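Toilet paper, and other things I ran out of this week

Ok quick one, I have maybe half an hour before I need to leave and the laundry is still going.

So. We're in week three of the new place, the workspace I mean, not the apartment. The apartment is fine. The apartment has been fine since 2019 and I will never move again. The workspace is a whole other thing. Concrete floor, dust on everything, boxes I taped shut in Plernilley and have not opened since. You wipe a surface, go make tea, come back, dust.

And the thing I keep running out of is toilet paper.

Not just for the bathroom. For everything. I know there are better things for wiping up. I own rags! A whole bag of rags, cut from old t-shirts, very virtuous, packed by me personally in one of the boxes, no clue which. So toilet paper is the napkin, the screen wipe, the spill thing, the packing material, the tissue. One day I wrapped mugs in it. Six mugs, most of a roll. Bad idea, the mugs were ok but the paper stuck to the one I hadn't dried properly and I was picking bits off the handle for ages.

Went to Pustitz on Wednesday because it's the only store on the way that's open past 8. They had the big packs, 9 rolls, and the tiny packs, and nothing between. Got the 9. Carried it home on the bus like a trophy. A kid stared at it the entire ride.

A few opinions, since apparently I have those now.

Thick rolls are a lie. The first one I bought was the puffy kind, looked huge, gone in two days. You squeeze it and it's air. The cheaper one wound tight lasts way longer and it's fine, it's toilet paper. The Pustitz one is in the middle. Slightly puffy on the outside, the first few turns are always wrinkled and kind of loose from the packaging, then it settles down.

Cores. I save the cores. My mother saved the cores and I laughed at her for it and now I have a bag of them. Cables go in them. Chargers, extension cords if they're skinny, the string I use for labels. Write on the outside with a marker what's in it. That one tip has saved me more time than any organizer I ever paid for, and I have paid for some dumb ones.

Standing up vs lying down. If you don't have a holder (I don't, it's on the list, the list is long) stand it on its end. Lying down it rolls. It rolls off, it rolls under, it unrolls itself across a dusty floor and then you get to decide how much of it you're going to throw out. I've decided wrong both ways. So, standing up, and best of all somewhere with a bit of a dip or a rim so it can't wander off.

Damp. Do not store the spare pack on concrete. I lost the bottom row of a pack this way in October, in the old place, it just soaked it up from below. Now spares go on top of a box or on the shelf. I have the shelf! It took me two evenings and there is one screw left over that I'm not thinking about.

While I'm on lists, here is where unpacking stands.

Kitchen corner: done. Ish. Kettle, two pans, the mugs.

Books: not done, not starting, don't ask.

Tools: half. Pliers have been found. The tape measure has been found twice, because I lost it again in between.

Small stuff: a disaster. The small stuff is always the disaster. Screws, hooks, caps, those little white plastic things that come with furniture and have no name. All of it ends up on top of whichever box is nearest and then I can't open that box becuase of what's on it. I have a rule now, seven minutes before I lock up, only small stuff, timer on. It sort of works. Seven minutes is short enough that I don't argue with myself.

Rags: still missing. See above.

I also did the math on a receipt the other night, which I don't recommend. 171 on cleaning and paper stuff since the move. That includes the good broom, which was worth it, and a mop from Bratow, which was not. The head came off the second time I used it. I emailed them. They sent me a link to a page about how to attach the head. I know how to attach the head, Bratow.

Anyway the current roll, still going:

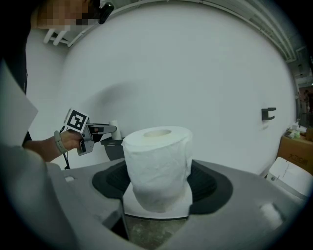 Đức Lã wrote back to all this that you should never stand a roll on its end near a sink, one splash and the whole bottom turns to mush, and that a coffee can with the lid off fixes every problem in my post: it's dry, it doesn't roll, and you pull the sheets up from the middle once you take the core out. Also that I owe my mother an apology about the cores.

Ok the coffee can is good. I'm annoyed at how good it is. I don't drink coffee from a can so now I need to find someone who does. Quyên Diệp maybe, she goes through those at a scary rate. Will ask.

The pull from the middle thing I tried just now with one of the spares. Took forever to get the core out, you have to sort of crush it and twist, and then the first sheets come out in a long ratty twist that isn't useful for anything. After that it's fine. Jury's out. It does mean I'm up one more core.

Next time: the books, or more likely Kiều, where they supposedly have wall holders in the back that you don't need to drill for. If they hold up on a dusty wall I'll report back. Washer just beeped, gotta go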